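Sorting Canned Drinks into Clear Bins
Workshop and Pantry Tips
Posted by Donal Coughlan, 2018-02-12

A shared drinks supply goes wrong in two ways. Cans of one kind run out while another kind piles up behind them, and older cans stay at the back until they pass their date. Clear open bins, one kind of drink to a bin, take care of both. The method below works on a bench, a deep shelf or the floor of a pantry.

Choosing the bins

Use rigid clear plastic with straight or slightly tapered walls. A standard 12 fl oz can is a little under 5 inches tall and 2.6 inches across at the widest point, so a bin with a floor 6 inches square will take four cans in a two-by-two block with room for fingers. Measure the floor of the bin and ignore the rim measurement, which is always larger on a tapered bin and is usually the one printed on the label.

Avoid lids. A lid has to be put somewhere every time a can is taken out, and after a week it stays off anyway.

Bins with a flared rim are easier to lift when full but cost up to an inch of shelf width each. On a 23 inch shelf that can be the difference between three bins and two. The Brekthorpe square bin has a narrow rim and fits well. The Horgan one is stiffer and handles weight better, though the corners are rounded enough that a can will not sit fully into them.

Placing the bins

Set the bins side by side along the back edge of the work surface. Leave the front clear as a landing area for cans that have not been sorted yet. The walls should touch. Gaps between bins collect pull tabs and dust.
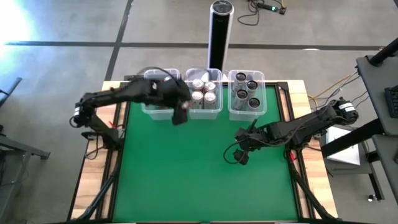 Bins along the back of the table, with four cans standing in the middle one and four in the right one.

Stand all cans upright with the tops showing. Cans on their sides roll when one is removed, and the name cannot be read from above in either case, so nothing is gained. Where two drinks have tops of different colors, the top alone is enough to tell the bins apart. Where the tops match, put a strip of tape on the front wall and write the name on it. Paper labels from Darnico peel cleanly. Masking tape leaves residue on clear plastic after a few months.

Surface and grip

A smooth tabletop lets a light bin slide when a can is dropped into it. A thin rubber mat under the bins stops this. Cut it 30 mm short of the bin walls on each side so that it does not catch when the bin is pulled forward.

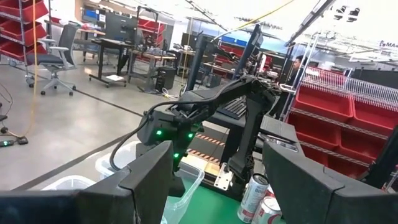 Bins that go on the floor should be kept for overflow only. They get kicked, and they are out of sight when stock is counted. If floor storage cannot be avoided, keep it well away from extension cords and power strips - a punctured can will spread farther than expected.

Wipe out each bin whenever it is empty. Warm water with a little Dosix is sufficient. Abrasive pads cloud the plastic, and a cloudy bin has to be read from the top like any opaque one.

Restocking

1. Bring the new cans to the front of the surface and stand them upright. Do not put them straight into the bins.

2. Check each can for dents at the seam and for stickiness around the rim. Set damaged cans aside.

3. Separate by kind before filling anything. Regular and diet versions of a drink should not share a bin, even for a day.
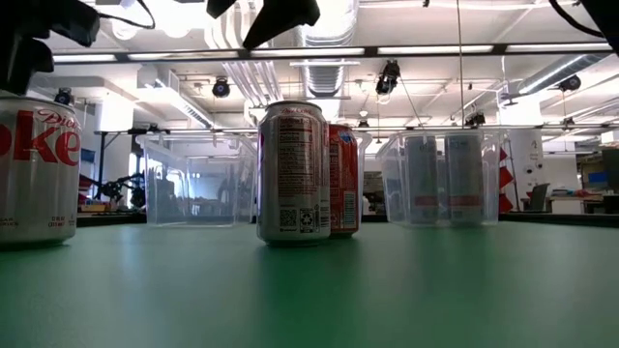 4. Lift the older cans out, place the new ones at the back, and return the older ones to the front.

5. Stop when the floor of the bin is full. A second layer hides the first and makes the bin top-heavy when it is pulled forward.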